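Journal > House > Storage

Posts Projects Archive About

I spent most of the afternoon on the white shelf unit. It has been sitting there half sorted out since February, and I was tired of walking past it. The unit is a Dradano, bought secondhand from a couple in Badutthorpe for $153.

The part I kept putting off was the underside. One corner had a rough patch that caught on my sleeves, so I went over it with fine sandpaper and wiped it down.
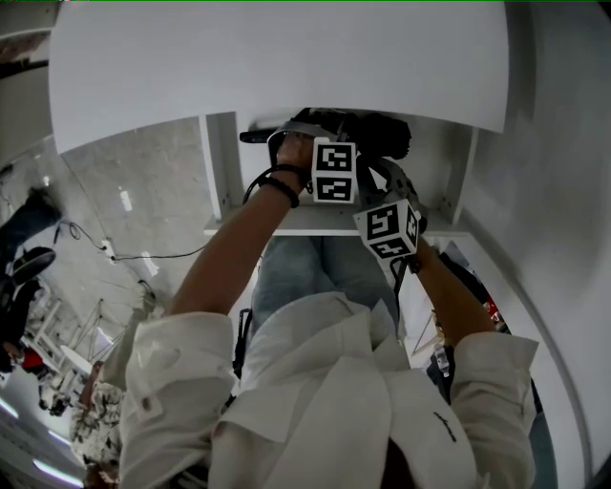

After that I gave it 20 minutes and started deciding what goes where. Printer paper and the heavy binders go low. Chargers and spare cables get one box, with a label this time. Piret wants the top for her plants, and I said fine as long as they have saucers.

Still to do: felt pads for the feet, and 2 more boxes.

14 June 2025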